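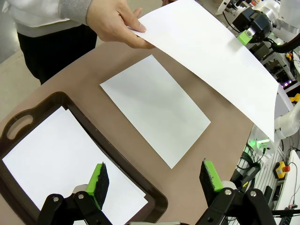 3.2 Sheets, tray and table

The task in this part of the study was moving large sheets of blank white paper between a tray and a tabletop. Blank paper was chosen over printed paper so that a sheet would carry no marks showing which way it should face. We bought 800 sheets in one order from Trornura, a school supply wholesaler, and set aside any sheet with a fold or a bent corner when the packs were opened. The remaining 700 were used in the sessions reported below. They were kept flat in their wrappers on a shelf until the morning they were needed.

Size matters more than weight in this kind of work. A small sheet can be picked up with one hand anywhere along its edge and will stay close to flat. A large sheet held by one edge sags along its free side, and the low corner reaches the table, or misses it, well before the rest of the sheet is in place. In Figure 3 a person holds a sheet by its left edge above the table, and its lower right corner hangs past the table edge. We call this an overhang. A second sheet lies flat on the tabletop at a diagonal, which we call a turned sheet. Both terms are used in the coding scheme in Section 3.4.

The tray is a dark brown plastic one with raised edges, rounded corners and an oval handle cutout in the rim. We had first planned to use a flat board, but in early trials the stack slid whenever the board was carried. The raised edges stopped the sliding. They also made the bottom sheets hard to get hold of, and people tended to tip the stack up with a fingertip or lift several sheets at once and drop the extras back. The cutout was meant for carrying. Some people reached a finger through it to push up the edge of the stack, and we left them to do so.

Stacks were not squared before a session. A stack that is slightly askew, like the one in Figure 3, shows some sheet edges on one side, and these edges are the easiest place to start a lift. Daryna Tkachenko loaded the tray by hand each time and let the paper settle where it fell. Titilayo Odukoya checked that no sheet stood higher than the rim on the side nearest the person, and reloaded the tray if one did.

The tabletop is brown and rounded. The rounded outline turned out to be useful for the study, as it gives no straight edge to line the paper up with. On a rectangular desk, people square a sheet to the nearest side without being asked. On the rounded table they had to choose a direction, and many left the sheet turned until a second one was placed next to it or on top of it. The surface was wiped with a dry cloth between sessions. We did not use a mat, which would have added a straight border.

3.3 Procedure

Thirteen adults took part. Each was asked to take sheets from the tray one at a time, lay them on the table, and return them to the tray at the end. They could stand where they liked and use one hand or both. A practice round of 5 sheets came first and was not scored. Sheets that fell to the floor were left there until the round was over and then thrown away, as a sheet that has landed on a corner rarely lies flat again.

Air under the sheet was a steady source of trouble. A sheet lowered level tends to float and drift to one side. People who set down one corner first and let the rest follow had fewer sheets to straighten. We kept the windows shut for this reason, and in January the heating was turned off during rounds.

Static was the other problem. Fresh sheets cling to each other, and two taken together can pass for one until they are laid down. Double lifts were recorded separately and are left out of the placing times in Table 2.

Related items
Odukoya, T. Lifting single sheets from a close stack
Tkachenko, D. Corner-first placing of wide paper
The Nullgate notes on folding and flattening
Ogunleye Workshop: handling thin materials by hand
Zoltham Reports: trays, rims and reach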